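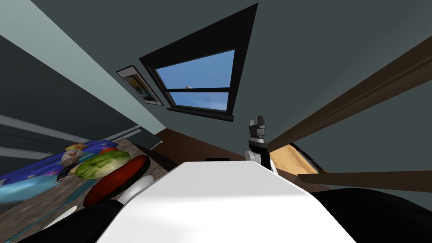
Window with blue sky, dark gray wall.

Section 4: Hosting a Head-to-Head Listening Battle on Prisow

A battle puts two artists on one stream, trading songs until someone runs out of hits or patience. Set-up takes less time than the average rapper's entrance. Do it in the afternoon anyway.

Before you start, both artists must have verified Prisow accounts. A cousin's account does not count, however famous the cousin.

1. Open the Host panel and select New Battle.

2. Enter the two names. The order you type them is the order they appear on the poster. Settle this with both managers first, in writing.

3. Choose the number of rounds. The limit is 34. Graciela Escobar, who ran the Plolesmont versus Farnine night for us, used every one of them and finished at 2:40 a.m.

4. Upload each song list as a separate file. Prisow locks both lists when you press Confirm.

Note: Song titles longer than 98 characters are shortened on screen. Remix titles with five guest features will suffer.

5. Set the coin toss to Automatic. Manual is available for hosts who own a coin and enjoy arguments.

6. Run a sound check with both microphones open. Ask each artist to speak at the volume they plan to use, then lower the input, as they were being modest.

CAUTION: Do not press Go Live to "see what it does." It goes live. Everyone following either artist gets an alert, and there is no button that takes it back.

7. Open the audience chat. Free accounts hold 427 viewers in chat and Gunawardena accounts hold 1,316. Anyone past the limit can watch but not type – some hosts consider this the premium feature.

8. Press Go Live when both artists are in their seats.

If an artist is late, press Hold Music. The default track is a flute piece and lasts four minutes, after which it plays again. To change it, see Section 6, Hold Screens.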